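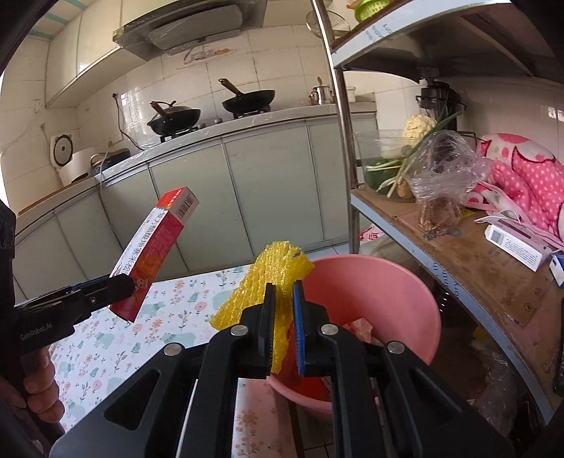
Give it a bag of recycling and a free afternoon, Beverley Goodall told me, and then ask it to do the other half of the job, the half where you have to decide what you're holding. She'd read my last column, the one where I got carried away about robot hoovers, and she wrote back at some length. Her view is that a machine can lift your rubbish perfectly well and still have no idea it's rubbish.

I've been chewing on that ever since, mostly while standing at my own worktop in Pirnby with a handful of packaging. Take one of those foam net sleeves, the stretchy yellow sort. I pinch it, it squashes to nothing, I let go and it springs back twice the size and clings to my cuff. I don't think about any of this. For a pair of jaws it's horrible stuff! There's hardly anything to grip, it changes shape the moment you touch it, and half of it is holes. A long thin carton is a different beast again: stiff, light, and very happy to swing about if you catch it at one end. And then you've got to find the bucket, with the table on one side of it and the shelves on the other, and get the thing over the rim without sending the spring onions flying.

That's one small chore in one busy kitchen, and it's why I've gone off the question everybody asks me at parties, which is when we're getting the robot butler. I'd much sooner know when we're getting something that can clear a table.

So I went round asking. Mitska make sorting arms for packing sheds, and they let me spend a morning on their floor in March (cold, very loud, excellent biscuits). Their arm is a marvel as long as the boxes are boxes. It did 869 of them while I was there and I'd have been in tears by the fortieth. Then one of the engineers, at my request, popped a scrunched-up carrier bag on the belt. The arm went down, came up with nothing, went down again, and on the third go it dragged the bag along like a toddler with a blanket. Everyone was very nice about it. They said they'd want another 5 years before they'd promise anybody a machine for soft things, and I noticed they looked at each other before they said it.

Dzene are going at it from the other end, which I rather like. They don't start with the arm at all, they start with people. Somebody does the job with hand-held grippers, the same two-jawed sort a robot would have, in an ordinary kitchen with the shopping still out and the woks on the hob, and the idea is that the machine learns from that. I had a go with a pair myself. Oh dear. You lose your fingertips, basically, and all you've got left is pinch and un-pinch. I spent almost 30 minutes tidying a table I'd normally do while the kettle boils, and I dropped one teabag box so often that I began to take it personally. But I did get quicker, and by the end I was coming at things from the side, the way you'd slide a spatula under an egg, without having planned to. If I can pick that up in half an hour, I can believe a computer might too, given enough of us to copy.

Bravar, meanwhile, will sell you a kitchen arm on a rail right now. It stirs. It stirs beautifully, and it'll tip a measured pot into a pan, and I watched it do 7 suppers in a row in their showroom. I asked who did the washing-up and wiped the counter afterwards, and was introduced to a very pleasant young man with a cloth.

I rang Beverley to tell her about the cloth and she laughed for a good while. She still doesn't think she'll see a proper tidying robot in her own kitchen, and says she'd only follow it about picking things back out of the bin. I'm a bit more hopeful than she is. I'd take a slow one, even a clumsy one, if it could run all night and get the net sleeves into the bucket by breakfast, and I've told Dzene they can come and borrow my table whenever they like.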